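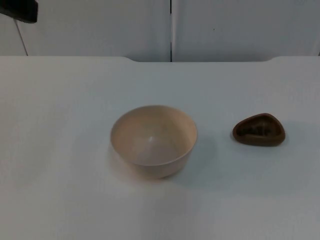

The claim that robots can now do the dishes deserves a narrower reading than it usually gets. Most of what has been shown is a machine picking up one bowl from a clear white table and setting it down somewhere else. That is a real result. It is also a small part of the chore.

Consider what clearing a table requires. The machine has to find each item, decide where to hold it, lift it without hitting its neighbor, and put it where it belongs. A round bowl with a plain rim is generous to a two-finger gripper. Any point on the rim will do, and the approach angle barely matters. A small shallow dish with a rounded triangular outline is harder. The fingers have to line up with a side or pinch the rim from above, and there is little height to work with before the fingertips meet the table. People make this adjustment without noticing. A learned policy makes it if the training data contained enough dishes of that kind.

Last August I spent a Wednesday with the group at Carnska that tests arms for household work. Marama Tomoana, who runs the trials, let me read the logs for one task: put the small dish in the bowl. Out of 1000 attempts, 179 failed. Her team sorts failures by cause, and the largest group was grasps that closed on the rim and slipped during the lift. Next came placements where the dish caught on the edge of the bowl and tipped. Perception errors were a minor entry.

An 82 percent success rate is respectable in a paper. In a kitchen it means a dropped dish at nearly every meal. The number also comes from fixed lighting, two objects and an open surface, with nothing stacked and nothing greasy. Tomoana does not hide this. "We report the conditions," she told me. "People quote the percentage."

Shop floors are a better case, and I think the money will stay there for a while. Clater, which packs tableware for retailers, moved one line to arms last year. The parts arrive in the same orientation, at the same spacing, and a person clears jams. Thodoris Gavalas, the line engineer, puts the arm at 40 percent of the speed of an experienced packer. He keeps it because it runs through the night shift, when he has trouble hiring. Nobody at Clater describes it as general purpose.

The usual reply is that data will close the gap. Fatima Briggs at Dokura makes this argument well: household policies have improved with every enlargement of the training set, and there is no sign yet of a ceiling. I accept the trend. My objection concerns the tail. Ordinary bowls are learned early. What remains is the chipped one, the wet one, the one with a spoon in it — and each of these is rare enough to be thin in any collection.

I would like to see results reported per completed chore, with the number of human interventions beside it. A table cleared, washed and put away counts as one. Until those figures are published, buyers should treat household claims as claims about single grasps.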